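Otell Automation Users Forum
Board: Simulation Cells — Set-up and Maintenance
Topic: Kitchen cell, arm base placement and fridge reach

womider_cells
Members are advised that the kitchen cell in the Womider simulation library has been rebuilt with a single fixed base position for the arm. The previous arrangement used one position for refrigerator tasks and another for the counter, and calibration records did not always state which applied. Comments are invited before the layout is locked in August.

The procedure for the refrigerator side is as follows. Open the door fully before the arm is commanded inside. Approach the upper bin with the gripper angled down, and confirm clearance between the wrist housing and the top of the compartment. Save the pose only after the collision log has been reviewed. 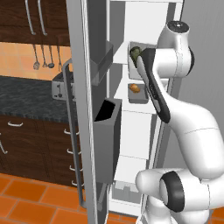
Counter side procedure

Return the arm to its home pose before changing over. The tray target is to be approached from above, with the fingers pointing down. The toaster is modelled as a fixed body and is not to be moved to gain room.

tolerance_stack
I thank the author for the notice but do not support a single base position. Our group ran 217 refrigerator approaches on the old layout, and most of the rejected ones involved the forearm and the door bins. A fixed base favours the counter at the expense of the lower shelves. I would ask that both positions be retained and labelled properly.

mudaliar_lab_ops
The Mudaliar laboratory takes the opposite view. We maintain 1,806 saved poses across our cells, and a considerable share of our maintenance time was spent establishing which base offset each belonged to. One position is a modest price for records that can be trusted.

May I also ask whether the joint limits were reset when the cell was rebuilt? Ours reverted to the library defaults on import.

womider_cells
They were reset. Please load the limits file after the scene file, in that order. Loading them in reverse restores the defaults without a warning. I have reported this behaviour to the maintainers of the Rikano importer.

With respect to the counter, the finger depth should be checked at the tray and again after any change to the gripper model.
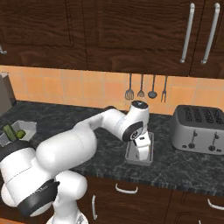 A depth offset of 2 mm above the tray floor has been satisfactory in our trials. Units wishing to use a smaller value should lower the approach speed accordingly and note the change in the cell record.

tolerance_stack
The offset is reasonable. My objection concerning the lower shelves stands. Could the author advise whether the crisper level has been tested from the new base? If it has not, the layout ought not to be locked.

womider_cells
It has not been tested to the same standard. I will run up to 200 approaches at that level and post the collision log in this topic. The lock will be deferred until members have had the opportunity to read it.

mudaliar_lab_ops
That is acceptable to us. We would request that the log include the elbow angle at closest approach, as the summary format omits it.

tolerance_stack
Agreed, and please record the door angle as well. Our door had drifted a few degrees short of fully open after an update, and the error went unrecognised for most of a month.

womider_cells
Both fields will be included. The topic remains open for further comment.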